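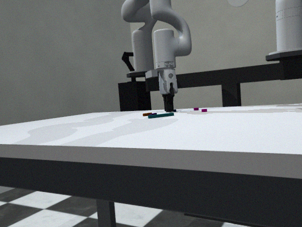 How long does a sourdough starter take before you can bake with it?

Mine took two weeks, and I'd plan on that much even if your neighbor swears hers was bubbling by the weekend.

I should back up a little, because I was the last person on my street to get into bread. My friend Marlies Ortner gave me a jar of hers years ago and I let it die behind the pickles (sorry, Marlies!). Then in October it rained for days, I had a bag of rye flour to use up, and I thought, well, why not start one from scratch. I stirred flour and water together in an old jam jar, put it on top of the fridge, and went to bed feeling very pleased with myself.

The first few days were exciting and then it went completely flat. I wrote to Morenike Ogundipe, who taught me everything I know about pie crust, and she told me to keep feeding it and stop poking at it. So I did, mostly.

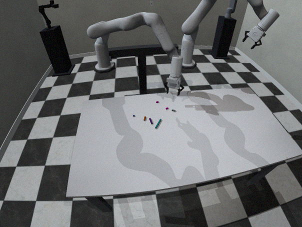
My first real loaf

I used 700 grams of flour, which makes one very large loaf or two sensible ones. I made the very large one, of course. It went in the oven on a Thursday at 6 in the morning, and the whole house smelled so good that I stood there in my robe with the oven light on, watching it like television. The crust was lovely. The middle was a bit gummy, and I know now that I cut it much too soon, but we ate nearly all of it anyway with butter and salt,
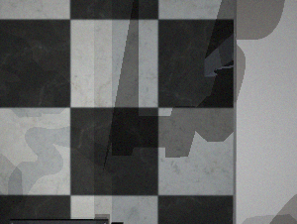

and what was left went into soup the next day, torn up small with beans and a lot of garlic. I think I liked the soup even better than the bread, if you can believe it.

Shaping is still the part I'm worst at. My dough spreads out and sticks to everything, and I end up throwing down more flour than I should.

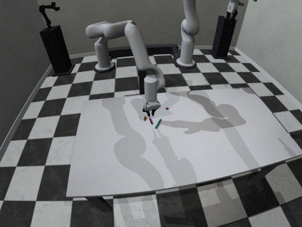 Scoring the top has been a lot more fun. I started with one plain slash down the middle and now I'm getting ambitious. Those two little sticks on the white tabletop, the purple one and the longer teal one set at a slant, are pretty close to the cuts I want to try next, a short one and then a longer one heading off on the diagonal. I'll do it on the next loaf, with a fresh razor blade this time, and I'm giving half of it to Marlies.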